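The worktop years

24th December · 4 min read

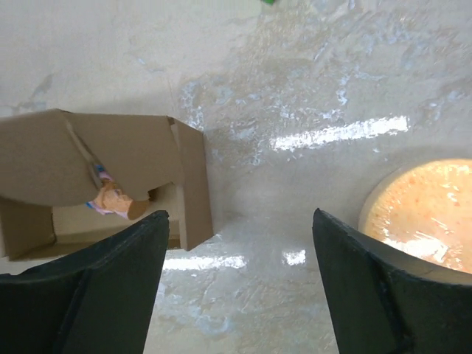
White, glossy, and smudged.

We moved into the house in Cotness with a kitchen the previous people had clearly loved, in the way you love something you wipe down for viewings and otherwise avoid. I wanted a white worktop with a bit of grey in it. My father, Bhupendra Lodhi, who has had the same brown one since before I could reach it, asked whether I had ever met myself.

I should say that I'd been warned in the shop too. Nadège Mallet, who sold it to us, ran her finger along the sample and left a mark you could have taken to court. "It's very popular," she said, looking at the mark. I took this as encouragement.

What I have learned since October is that a shiny pale surface is a kind of diary. Tea, obviously. The bottom of the olive oil bottle. A sort of greasy swirl that appears when you clean it with the cloth you thought was the clean cloth. If you stand by the kettle it looks immaculate. If you stand by the door, with the lights on, it looks as if a family of snails has been holding a dance. So I've taken to steering visitors towards the kettle.

I tried the sensible methods first. Warm water and a drop of washing-up liquid, which leaves a film. Warm water with no washing-up liquid, which leaves the grease. Vinegar, which left the house smelling like a chip shop and started an argument about whether you can put vinegar on this sort of thing at all. (Lok-yiu says no. The leaflet says to consult the leaflet for your finish, and is itself the leaflet for our finish.)

Then came the products. There is a spray called Purkel that costs more than the wine we had with dinner and smells of a pear that has been to university. It does work, for the length of time it takes you to put the bottle back under the sink. After that I went on a forum, where a man with 2922 posts to his name told me I was buffing in the wrong direction. I asked which direction was right. He said I'd know. I have been up and down that worktop like a curling team and I do not know.

Abbas Soltani came to look at the tap last week and I made the mistake of asking him, as a professional. He thought about it for some time. He said his mother used newspaper. I pointed out that newspaper is for windows, and he said well, there you are then, and charged me 90 pounds for the tap.

Tomorrow there will be five of us round it, with my father carving directly over the bit I did this morning. He's bringing his own board, he says, and his own cloth, as if coming to a campsite. Lok-yiu has suggested we put a tablecloth on the whole thing and be done with it, and I've been quite short with her about that, considering it's what I'll be doing at about half past ten.

The brown one, incidentally, still looks fine. I went round there and checked it from the kettle and from the door.

Next time: the grout. Mathur's in town have a pen for it.

Gaurav

We use cookies to see how many people read this. You can accept them or carry on as you were.

Contact | © Gaurav Lodhi | Back to top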